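Teaching sessions at Hastham: your questions

Quick answers for anyone booked in to show the arms a task. Updated in February, more to follow when theres time.

What will I be doing?
Moving the arms through a job, again and again, while the system records it. Basket sorting first, as it's the simplest. Start with both arms clear of the baskets, grippers open, then press record. 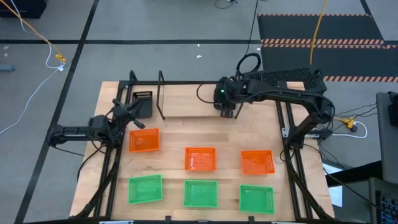 Sena Asante: Can we please say that slow and smooth beats fast? New people rush the first dozen and we end up binning the lot.

Fair point, now said. Slow and smooth.

By hand or by remote?
Both. By hand means you hold the arm near the wrist and walk it through. Remote means you work the leader handles and the arms copy you. By hand is quicker to learn. Remote gives cleaner recordings, as your own hands stay out of the wrist camera's view. Mostly.
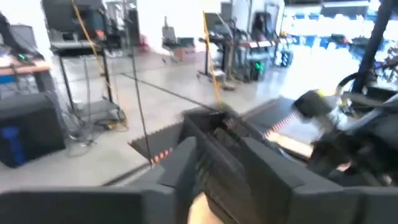
Cables are the other thing people ask about. Power and data come down from overhead where we can manage it, less to trip on. Give them slack before you start. If a lead goes tight mid-run, stop, bin that run, sort it out. The yellow ones hang right through the working space, so look where they are before you swing an arm across. Same goes for hoses on the arm itself.

How many runs do you need?
2,000 per task is the target for Surgate. We had 152 usable ones at last count. So plenty of work going.

Does it matter where the baskets go?
Yes, move them a bit between runs. Swap colours over. Green, orange, black, any order, on the table or up on the shelf board. Same layout every time and the arm learns the layout, no use to anyone.

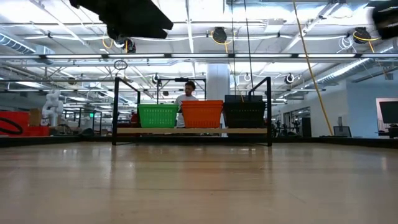 What if I drop something halfway through?
Carry on if you can pick it up again in a natural way. Recoveries are useful. If it's gone on the floor, press discard and start over.

Who checks the recordings?
Jhosep Ñahui goes through them in the afternoon. Jerky starts, long pauses and blocked cameras get thrown out. A bit of blur while a basket is moving is fine, he won't reject for that.

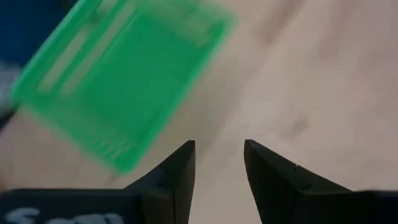

Photo: Tratport / Garrido project

How long is a session?
Almost 2 hours, with a break. Your wrists will want it. Shout if the handles feel stiff, dont force them.

Can I bring my own task?
Ask first. Send a couple of lines on what gets picked up and where it ends up, and we'll see if the grippers can mange it.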